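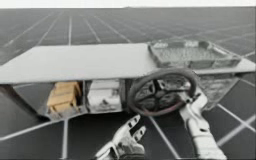

Patau have finally named the songs on their second album, Sastgate, and I've been grinning at the running order all morning. Enikő Juhász and Imre Medve put it up a line at a time, which was torture, but what a list! Track four is called Horizon, and if you want to know how it sounds, think of dark grey squares running off into the distance, the pale lines between them squeezing closer and closer until there's only a thin strip of white sky left. Juhász's synths do that for six glorious minutes.

The pair wrote most of it above a tyre shop in Gritside, on an upright piano that Medve bought for 30 quid and never got round to tuning. You can hear it all over the opener, Tang, where the top notes wobble like a plate about to stop spinning. "We tried it on a proper grand and it was dreadful," Juhász tells me, laughing. "Far too polite."

There are guests this time as well. Piroska Dobos sings the low part on Salt Door (she recorded it in one go, then went for chips), and Randa Hourani's oud turns up on two songs near the end, including the closer, Ferry Money, my favourite thing they've ever done. It starts as a hum and finishes with the whole room stamping.

Jenő Szalai is back as producer, and he has let the drums get properly loud at last – the first record always seemed to be playing next door.

Sastgate comes out in June. The first vinyl pressing is 1295 copies on orange wax, with the lyrics in Hungarian and English, and the band play a hall for 735 people the same week. I've got my ticket, and I'll be down the front for Horizon.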